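Two-arm table cell: left arm lands short of where it should after I moved the rails

Posted in: Small Robots and Benchtop Cells
Wednesday, August 5, 2020

Skesodico

I look after a two-arm cell at work. Both arms sit on flat black plates that bolt across a pair of rails, one pair on each side of a wooden table. It ran fine from May until last week, when I slid the left plate along its rails so the arm could reach the near corner of the table. Since then the left gripper closes short of the fork or spoon it is supposed to pick up. The right arm is fine.

What I have done so far: homed both arms, retightened the plate bolts, and run the joint zero routine on the left arm twice. The error is always in the same direction. It measures 7 mm near the base and 11 mm at full reach. Do I need a new arm calibration or is something loose? I would like to avoid sending the arm back.

Kravchuk

Had this with mine. It was a bad gearbox. Joint two wears out on these cheap arms and they never hold position after that. I'd swap the servo and be done with it. Also check your power supply, mine sagged under load and did all kinds of strange things.

Mirkent

I wouldn't buy a servo yet. A worn joint usually gives you scatter, and you say the error goes the same way every time. You also say it began when you moved the plate. The joint zeros only tell the arm about its own joints. They don't tell the controller where the base is sitting.

An error that grows with reach usually means the base has turned a little as well as shifted. Two rails and four bolts leave enough play for that. Try it in this order:

Power down both arms and support the left one by hand before you loosen anything. It will drop.

Loosen all four plate bolts one turn. Put a square against the inside rail and the edge of the plate, and push the plate up to it. Snug the bolts diagonally, then go around again to full torque. If you tighten one side first the plate walks.

Look at the cables while you're there. If a loop around the arm got shorter when you moved the base, it can tug on the wrist at long reach. Move the arm by hand through its full range and watch the loops. Nothing should go tight.

Check the frame joints too. On ours the long bar across the front had worked loose and the whole left side moved when you leaned on it.

Measure the new base position from a fixed point on the frame and enter it in the cell config. Don't measure from the edge of the wood, the table top can shift. Ours had the old numbers saved in two places, so search the whole config folder.

Then run a touch test with the table set. Put the objects where you normally have them, drive the left gripper slowly over a handle with the fingers open, and stop it before it closes. I use a spoon for this, with the fingers over the middle of it and the handle pointing back toward me. You can judge the offset by eye to start with and put a rule on it after.
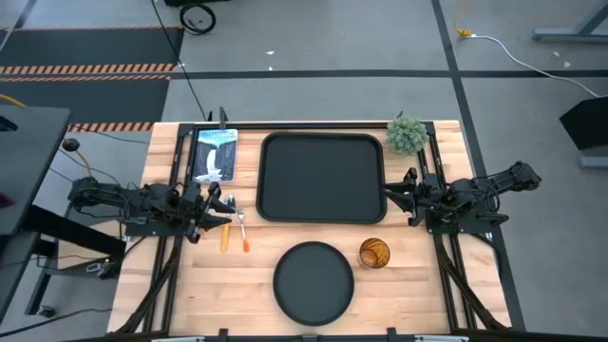 After the touch test

If the error is now the same at short and long reach, the base is square and you only have an offset left. Correct it in the config and leave the bolts alone. If it still grows with reach, the plate is still turned, or the rails are not parallel. Measure between them at both ends.

Run 40 slow picks before you go back to normal speed. Then check the bolts once more and put a paint mark across each head and the plate, so you can see if one has turned. We recheck ours every 400 cycles.

Last thing, any recorded motions from before the move are going to be wrong for the left arm if they were saved as joint angles. You will have to record them again. Ones saved as positions on the table should be all right once the base numbers are correct.

Danylo Mykhailiuk

Agree with Mirkent. One thing to add – keep the right arm parked well back while you test the left. With the base moved, the controller's idea of the space between them is off too, and the collision check uses those same base numbers. I bent a fingertip that way.

Skesodico

Plate was turned. I could see it as soon as I put the square on it. The old base numbers were in a second file like you said. I'm down to 1 mm at full reach and will do the slow picks tomorrow. Not buying a servo.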